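I have been putting off writing about time for months now, partly because it sounds like the dullest subject in all of robotics and partly because every time I thought I understood our problem well enough to explain it, I found out I didn't. But the new alignment code went into Skodness last night, the kettle is on, and I have a free evening, so let's go.

A little background for those of you who came here for the bread posts (hello, and bless you for sticking around). Skodness is the tool I work on most days. It takes the recordings from our hand-held grippers and turns them into something a policy can learn from, meaning a clean list of where the hand was, how far open the fingers were, and what the camera saw, all lined up on one clock. Jundano is the part that does the learning. The two of them used to live in the same repository, and splitting them up was the best thing I did last December, even though I grumbled the whole way through.

The trouble is that phrase "all lined up on one clock." A camera has its own idea of what time it is. So does the finger width estimate, and so does the pose tracker, and with two grippers going at once you get to double the whole mess. For a long while we simply took the nearest sample of each and called it good. For slow chores that was fine! You can wipe a counter with a sloppy clock and never know the difference.

Knives are another story, and the knife task is where I finally had to face it.

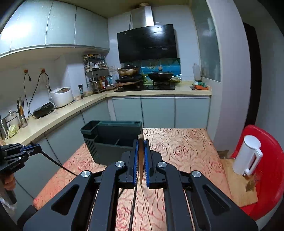

What makes it such a hard one for the software is that the interesting part is so short. There's a long, easy approach, and then a tiny stretch where the fingers let go and the handle has to be exactly where the plan thinks it is. If the width signal runs late compared to the pose, the policy learns to open its fingers a little past the right spot. It learns this very faithfully, too. I spent most of a week blaming Jundano for bad releases, and changed the action horizon, and changed it back, and trained overnight more times than I want to admit, and all that time it was doing just what the data told it to do.

I only caught it because I got fed up and wrote a silly little plot. Finger width in one color, the height of the hand in another, stacked for every demo in the set, all 300 of them. Most looked lovely. Then there were 38 where the width curve was plainly sliding to the right, like a picture hung crooked. Once you have seen it you can't stop seeing it. In the worst of them the lag was up to 3 camera samples, and at the moment of letting go, that's plenty.

So the fix, which I'll try to keep short (I know, I know). Skodness now estimates the offset for each recording by itself, when the file is loaded. It looks at the opening and closing of the fingers as the camera sees them, using the blue pads as a handy thing to track, and slides the logged width back and forth until the two curves agree as well as they're going to. Then it interpolates everything onto the camera's clock. Each gripper gets its own offset, and I no longer assume that the left one and the right one share anything at all, which was a cozy assumption I had carried around for far too long.

If the match is poor, the recording gets a warning and is left out of training until someone looks at it. I went back and forth on that. My first version just used an offset of zero and moved on, and that is precisely the kind of quiet kindness that got me into trouble in the first place.

There are still things I don't love. The search is slow on long recordings, and it gets confused when the fingers hardly move, so a demo with one single grasp doesn't give it much to hold on to. I've been eyeing the way Qaisi does its matching, coarse first and then fine, and I may borrow the idea. Vanov, our viewer, needs a bit of love as well. It draws the corrected curves now but not the originals, and I keep wanting to see both on top of each other.

Jundano is retraining on the corrected set while I type this. I'll put the plots up once they're done, along with the script that made them, after I've cleaned out the variable names.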